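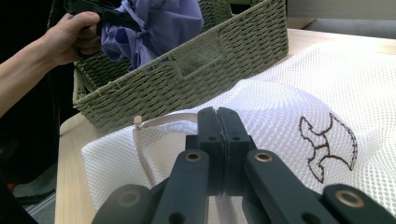

I've had the Iltard hand grippers for a bit over three weeks now and people keep asking me whether they're any good, so I'm finally getting my thoughts down before I forget half of them.

For anyone who missed my November post, the Iltard is a gripper you hold and squeeze yourself. There's a camera on it that sees more or less what the fingers see, and you do ordinary jobs with it so that a robot arm can learn from the footage later on. I rented the pair kit from Taltia, which means two grippers, two chargers, the cables, a carry case and a month of their upload service. My own arm is still sitting in bits on the shelf, so this is a review of the hand-held part only. Sorry if you came for the arm!

First impressions out of the case were good. The fingers close up neatly against each other, and the linkages behind them run on chunky round pivots that feel like they'll last (I've dropped one of mine on the kitchen floor, twice, and it still lines up). It weighs more than I thought it would, mind. My first long session was 49 minutes and my wrist was properly grumbling by the end. I now do short goes with a cup of tea between them and get far more done.

Laundry is what I wanted to try most. Taltia's starter list has you stacking cups and putting pens in a pot, which is fine for an afternoon, but I don't need a robot for my pens. So I've been working with a woven basket, a white mesh laundry bag with a zip, and whatever clothes were about. Getting fabric in and out of the basket is lovely. You pinch a bit, lift, and the whole lot comes up in a big bunch. Thin stuff, thick stuff, it copes with nearly all of it, and if you miss you just open up and have another go.

The mesh bag is another story. Mesh is slippery between these fingers, and the zip pull is a tiny thing to get hold of when you can't feel it. I got quite good at it in the end by coming in low and from the side, but I must have spent a whole evening muttering at that zip. If you're going to do bags, get one with a big chunky pull, or tie a loop of ribbon on it. I also found it helps to spread the bag flat on the table first, as the fingers tend to catch in the folds otherwise.

Now, the software. Setting up took me 5 tries, all down to the pairing step, where the second gripper kept showing up as the first one. The fix is to switch on the left one, wait for the beep, and only then touch the right one. It's in the booklet, on the very last page, under "Storage". Why?! Once they were paired they stayed paired, and I haven't had to do it again.

Uploading is slow but steady. Out of 77 recordings the service turned down 4, each time with a note saying tracking was lost, and each time I'd swung the gripper about like a tennis racket, so fair enough. I'd like to be told straight after recording, though, and not the next morning when I've put everything away.

The battery gives me roughly an afternoon, which suits me. The handle is comfy enough for my hand but I think it would be a stretch if yours are small. The carry case is brilliant and I'm going to be sad to send it back.

I did look at the Kushwaha kit before choosing this one. It's cheaper to hire, but you only get a single gripper, and for cloth I really wouldn't want to be without the second. Eton do a pair as well, only they wanted a three-month minimum and I wasn't ready to commit to that much washing.

Would I hire the Iltard again? Yes, and I've already asked Taltia for another month. I want to have a go at socks next, and then possibly tea towels if my wrist holds out. If any of you have managed to turn a sleeve the right way out with one of these, please leave me a comment and tell me how you did it.

Posted 04/12/2022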